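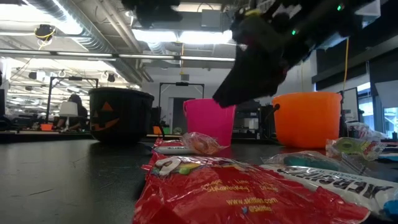
Relabeling at release for bucket sorting, results from the candy task
Manipulation > Imitation learning > Methods and results

kkauppinen
Posting the numbers for the relabeling method I described in the Clakwood thread in September. The setup is the tabletop one: three buckets in a row (black jack-o'-lantern, pink, orange), mixed wrapped candy and bags in front, one arm, one instruction per pick such as "put the Skittles in the pink bucket."

The problem. Operators get an instruction on screen and then teleoperate. Sometimes they put the item in a different bucket from the one named, or pick a different item. The stored instruction is then wrong for that segment. With three buckets close together this happens more than we expected, and the policy learns to treat the bucket word as a weak hint.

The method. We ignore the prompted instruction. Each demonstration is cut at gripper open events. For each segment we find the bucket nearest to the fingertips at the moment of release, project the bucket positions from calibration, and write the destination from that. The item name comes from the wrist view at grasp. The segment is then stored with the rewritten instruction. Nothing is discarded.

Data: 400 demonstrations, 14 item types. Same architecture, same training steps, same checkpoint rule for both policies.
Evaluation: 100 trials per policy, one instruction per trial.
Wrong bucket, prompted labels: 14
Wrong bucket, relabeled: 6

Failed grasps are scored separately and did not differ between the two. Code is in the Trostent repository under tools/relabel.

tpichon
How is nearest bucket computed? The rims are not at the same height on our set, and the jack-o'-lantern body is wider than its opening. If you use the distance to the body center you will assign some releases to the wrong one.

kkauppinen
Distance in the table plane to the center of the opening. Height is not used. The opening centers are measured by touching the rim with the closed gripper at three points before each session.

tpichon
Then a release from high up with lateral velocity is labeled by where the hand was and may land elsewhere. Have you checked the labels against the final contents of the buckets?

kkauppinen
On the held-out part only. Disagreements were bouncing items, mostly the large bags, which catch on a rim and fall outside. Those segments have a label for a bucket that never received the item. I left them in.

amorelli
I do not think the result supports the title. 14 against 6 out of 100 each, Fisher's exact test, two-sided, gives a p-value close to 0.1. One set of trials, one training seed. I would call that no demonstrated difference.

kkauppinen
The trials are paired. Each layout was reset from an overlay and run with both policies, so Fisher is the wrong test. Both policies failed on 4 of the layouts. Prompted failed alone on 10, relabeled failed alone on 2. Exact McNemar on the discordant pairs gives 0.039.

amorelli
That is better, and it should have been in the first post. It still treats the training seed as fixed. Seed variance in our sorting runs is larger than the gap you report. And how good is the pairing? A crinkled Skittles bag does not come back to the same shape because you matched an outline on a screen. For rigid items I accept the overlay. For bags and cellophane I don't.

kkauppinen
The outline was matched and the printed side kept the same way up. Folds were not controlled. An imperfect reset adds noise to the pairing. It does not favor one policy.

amorelli
It favors one policy if the order was fixed. Was it?

kkauppinen
Prompted first, relabeled second, in every pair.

amorelli
Then the operator who did the reset had seen the first outcome. Randomize it.

fpruvost
Practical question. We have a similar rig with a Poulain wrist unit and the open event is not clean. The finger position signal shows small openings during transport when the grasp settles. Your segmentation would cut there. What threshold do you use?

kkauppinen
Two conditions. Finger width has to pass the width recorded at grasp by a fixed margin, and the width must stay there until the arm starts moving away. Settling openings fail the second condition. If an item is dropped on the table and picked again, the first segment gets the destination "table" and is kept as a separate class that is never used as an instruction at test time.

fpruvost
Thanks. Thin wrappers are going to be a problem for a width margin. With an Airheads wrapper lying flat, the fingers are almost closed at grasp, and any noise passes the margin.

kkauppinen
Correct. The margin is per item type for that reason. The values are in the config file. They were set by hand.

tpichon
So the method that needs no manual labels needs a hand-set table of margins for 14 item types. I am not against it, but the write-up should say so.

kkauppinen
Agreed, I will add the table to the readme.

nzanetti
I ran a variant of this at Flutier on a different task (parts into bins) and want to raise a separate point. Relabeling by outcome changes the distribution of instructions. If operators drift toward the bucket that is easiest to reach, the relabeled set has more of that bucket than the prompted set did. A policy trained on it can look better on instructions for the easy bucket and worse on the others. Can you give the errors by destination?

kkauppinen
Prompted policy, wrong bucket by instructed destination: black 3, pink 9, orange 2.
Relabeled: black 2, pink 3, orange 1.
Pink was instructed in 34 trials, the other two in 33 each. The pink one is in the center, so it has a neighbor on both sides.

nzanetti
That is more informative than the totals. Most of the gain is on the center bucket. It fits your explanation, since a center target is where an operator slip toward a neighbor is possible in both directions. It also fits a plainer one: the relabeled data has cleaner geometry near the center because the label is defined by geometry. Did the bucket order change between sessions?

kkauppinen
In training, yes, the order was shuffled at the start of each session. In evaluation the order was fixed.

nzanetti
Then the evaluation cannot separate "pink" from "center." Put pink at one end and repeat. If the errors follow the position, it is a spacing effect and you could get part of it by moving the buckets apart.

amorelli
Seconding that. I would also want a third policy trained on the prompted labels with the mismatched segments removed. At present we cannot tell if the benefit comes from correcting labels or from not training on wrong ones. Filtering is simpler to implement and to explain.

kkauppinen
Filtering throws away grasps. I expect grasp success to drop on the rarer items.

amorelli
Possibly. You have the data to find out.

tpichon
For what it is worth, we did the filtering version last year on a smaller set and grasp success did go down on soft bags. We did not look at the bucket errors separately, so I can't say anything on the main question.

fpruvost
Is the background masked? There are people and monitors behind our table, and we had a policy that was sensitive to the room.

kkauppinen
No masking. Random crops and color jitter only. Both policies get the same images, so I don't think it matters for the comparison, but I haven't tested in a second room.

kkauppinen
Plan for the next round, so that it is written down before the runs:
- three policies: prompted, filtered, relabeled
- 6 training seeds each
- policy order randomized within each layout
- bucket order as a factor, with each bucket used in the center position
- bucket contents logged by hand after every trial
- primary measure: wrong bucket, all destinations pooled; by destination as secondary

The layouts will be new. I will not reuse the old 100.

amorelli
Fine with me. State how seeds enter the analysis before you start. A mixed model with seed and layout as random effects would be acceptable.

kkauppinen
Seed and layout random, policy and center position fixed. I changed the thread title from "improves" to "results from." The readme with the margin table is up on the Trostent side, and the config has a comment on the Airheads value, which is the one most likely to need changing on other hardware.

fpruvost
Tried the config with our logs. Airheads margin had to be doubled. The others ran without changes on the items we have in common.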